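**March 2026, edit room notes, Drarnier reunion special**

Picked up from the rough cut left on the shared drive. Running time is still too long by almost 10 minutes and most of the excess is in the couch segment, where the hosts go over the breakup twice. The second pass adds one thing, the line about the apartment in Skevville, and I have moved that line up into the first pass. Everything else in the second pass is out.

Order of the couch segment as it stands now:

1. Host intro and the recap reel from season two
2. The proposal clip, no music under it
3. Her side of the split
4. His side, starting from the apartment line
5. The argument over the October trip
6. Break

I tried 4 before 3 and it made him look like he was answering a question that had not been asked. Put it back.

The recap reel uses 31 clips. Clip 15 has a song playing in the restaurant and we don't have clearance for it. Swapped in the wide shot of the same dinner with the sound from the parking lot. The mouths don't match if you look for it, but she has her back to us most of the time. If legal clears the song, the old version is in the bin marked "reel old."
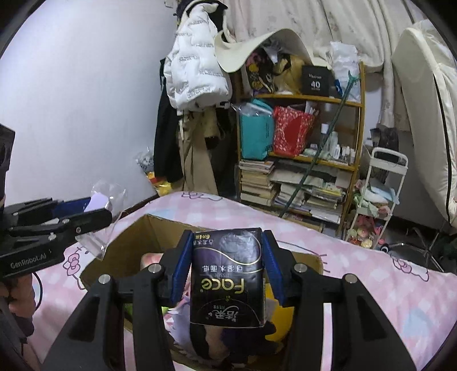 Remo Lehner
Assistant editor, Arlow

Crying section. There are two takes of her walking off, one from the left camera and one from behind the couch. The left one is sharper. The one from behind has his reaction in it, and he doesn't get up. I used the one from behind. Reto Thaler thinks this is unfair to him because he did go after her later, and we have audio of that in the hallway. I have laid the hallway audio over the first few seconds after the walk-off so both things are in. Level is low and there is a hum from the vending machine. Ran it through noise reduction once. A second time made him sound like he was underwater, so once is where it stays. It probably needs a subtitle.

Text messages. The network wants the messages on screen during the October argument. Riedl sent graphics, but they used the first names from the casting sheet and she goes by her middle name on the show. Sent back. Also asked for bigger type, as it was hard to read on the small monitor. Placeholder cards are in the timeline at timecode, colored orange so they don't get missed.

The "are they back together" question. The host asks it three different ways and they dodge each time. Kept the last one, where they both start talking and then stop. The teaser can't use it. Production was clear that the teaser shows the question and no part of the answer, so I cut the teaser on the host's face.

Problems today:

- Project would not open on the second workstation, error 126. Opened fine after clearing the media cache. Same thing happened on the last special.
- Audio from the lapel mic on his side drops out during the apartment line. Patched from the boom. It sounds roomier than the rest, needs a pass in the mix.
- Couch color drifts between cameras, more green on the right. Left it for the grade, noted on the sheet.

Still to do: new end card, lower thirds for the two sisters, find a shorter way out of the argument into the break. Reto has an idea for using the audience shot there. Haven't seen it yet.

Saved as v7. Don't work in v6, it still has the uncleared song.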